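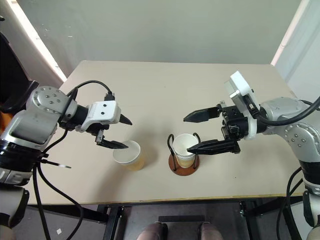 The Hekano Adjustable Wool Pillow

Bedroom > Pillows > Wool and Natural Fill > Hekano Adjustable

If you have a closet shelf full of pillows that were each going to be the last one you ever bought, you are in very good company, and we'd like to welcome you warmly to this page. We sell a lot of pillows here at De Graaf, and we take a fair number of them back, and over the years the complaint we've heard more than any other is that a pillow felt lovely in the store and then wrong at home. Too tall, too flat, fine on the back but a misery on the side, wonderful for a week and then a pancake. The Hekano is the pillow we reach for when a customer tells us that story, since you can open it up and change it.

It has a side zipper, quite a long one, and behind the zipper is a loose filling of small wool clusters. You take some out if it's too high. You put some back if you went too far (nearly everybody goes too far the first time!). There's an extra bag of wool in the box, so you can build it up as well, and most people settle on a height they like within the first couple of weeks and then leave it alone.

What it feels like

Wool is a funny thing to describe if you've only ever slept on foam or down. It has more push to it than down, so your head doesn't sink right through to the mattress, and it gives more than foam does, so you can bunch it up under your neck or fold a corner over your hand if that's how you like to sleep. It makes a very soft rustle when it's new, much quieter than buckwheat. It also keeps its shape where you put it for most of the night, though a restless sleeper will want to give it a punch or two around three in the morning, the way you would with any pillow.

People who sleep warm tend to like it. Wool lets air through and takes up a bit of moisture, and the pillow doesn't get that heated-up feeling that solid foam can have by the middle of the night. We won't promise you a cool pillow, because no pillow without a refrigerator attached stays cool with a head on it, but it's a comfortable, dry sort of warmth, and in March, when the house is chilly at bedtime and stuffy by morning, it's a real pleasure.

Setting the height

The pillow arrives on the full side. Straight out of the box and fluffed up it stands 7 inches high in the middle, and it looks enormous on the bed, so please don't be alarmed. That height is before you put your head on it, and wool settles down a good deal under weight.

Sleep on it as it is for a night or two before you change anything. Then have somebody look at you lying down in your usual position, or prop a phone against a book and take a picture. If you sleep on your side, you want your nose more or less in line with your breastbone, with your neck neither drooping toward the mattress nor pushed up toward the ceiling. On your back, your chin should be level, and if it's tipping toward your chest you have too much wool in there. Stomach sleepers will want to take out more than half, and some of them end up with so little in the case that they wonder what they paid for, but they do write to us happy.

Take the wool out one handful at a time. Put it straight into the cotton storage bag, pull the drawstring, and keep the bag somewhere dry and closed, away from moths. Sleep on the new height for a few nights before you make up your mind. A neck that has spent years on a tall pillow can feel strange on a lower one at first, and the other way around too, and it's easy to go chasing back and forth if you adjust every morning.

One thing we've learned from our own beds is to take the wool from the middle first and leave the ends alone. The ends hold up the edges, and the edges are what keep your head from rolling off when you turn over.

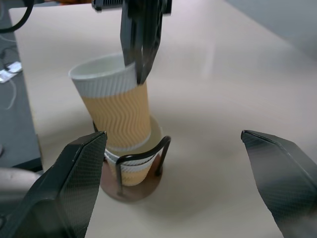
If you share a bed and you both want one, do set them up separately, even if you're close to the same size. Shoulder width matters more than height for side sleepers, and so does the mattress. A soft mattress lets your shoulder sink, which means less pillow, and a firm one holds you up, which means more. We've had customers swear their pillow had changed overnight when what had changed was the mattress, and a handful or two of wool put it right again.

The two covers

The inner case is a tightly woven cotton that keeps the clusters where they belong, and the zipper runs along one side with a little fabric garage at the end so the pull doesn't scratch your cheek. Over that goes a quilted outer cover in Zinomeck, a knitted fabric with a bit of stretch, soft and slightly matte, that comes off for washing. You can sleep right on the outer cover, although we'd suggest an ordinary pillowcase over it to keep it nice.

The outer cover comes in natural white, oatmeal, and a gray-blue they call Grollach, after the town where the wool is washed and carded. It's a pretty color, a little darker than it looks on most screens. All three have the same white piping.

Details

Size: standard, fits an ordinary standard pillowcase
Height as delivered: 7 inches at the center, fluffed
Fill: wool clusters, with an extra bag included
Extra wool: 2 pounds, in a cotton drawstring bag
Inner case: woven cotton, side zipper
Outer cover: quilted Zinomeck knit, removable, machine washable
Colors: natural white, oatmeal, Grollach
Trial: up to 90 nights
Replacement outer cover: $47

Washing and airing

Please don't put the whole pillow in the washing machine. We say it on the label, we say it on the box, and we're saying it again here, because the wool will felt together into something like a doormat and there is no bringing it back. The outer cover can go in on a cool, gentle cycle with the zipper closed, and then line dry or tumble on low. The inner case can be washed too, but you'll have to empty it first, and we'd pick a day with no wind for that, or do it inside a clean bathtub, which is what we do.

The wool itself wants fresh air more than anything. Take the covers off every month or so, open a window, and let the pillow sit on a chair for the afternoon. A dry, bright day is best, out of strong sun. Shake it well afterward and pull apart any clumps with your fingers through the case. If you spill something on it, blot right away with a damp cloth and let it dry all the way through before you put the cover back on, even if that means an old pillow for a night.

When it's new there's a faint smell of wool, a bit like a sweater that's been in a drawer. Most people stop noticing after a few days of airing. A few customers really don't care for it, and if you know you're sensitive to that sort of thing, or you have a wool allergy, one of our cotton or latex pillows would be a better choice for you.

Over time the clusters will pack down some. That's normal, and it's a big part of why the extra wool comes in the box. If you've used it all up and would like more, refill bags are in the same section of the store, near the covers.

The trial and how to send one back

You can sleep on your Hekano for up to 90 nights, starting the day it arrives. We'd ask you to give it at least a couple of weeks, and to try it at more than one height, before you decide. If it still isn't right, write to us and we'll send a return label. Put everything back in the box, including the wool in the storage bag, please, as people do forget the bag. It doesn't need to be folded beautifully. We can't take back a pillow that has been machine washed or stained, so a pillowcase during the trial is a good idea.

Refunds go back to the card you paid with once the pillow has reached us and been looked over. Exchanges for a different color are welcome too, as long as the outer cover hasn't been used.

Who might want something else

We'd rather sell you the right pillow than this pillow. If you want something you can take out of the bag and never think about again, a shaped latex pillow is simpler. If you love to sink in deep — really deep, with the sides coming up around your ears — down still does that better than wool ever will. And if you have neck trouble that a doctor or physical therapist is treating, show them the height guidance above and ask what they'd like you to use before you order.

Toddlers and babies shouldn't use it. Older children can, with most of the wool taken out, and it can be filled up bit by bit as they grow.

Page updated 8 Jul 2019. The oatmeal cover is back in stock, and the Grollach color now ships with the longer zipper like the other two.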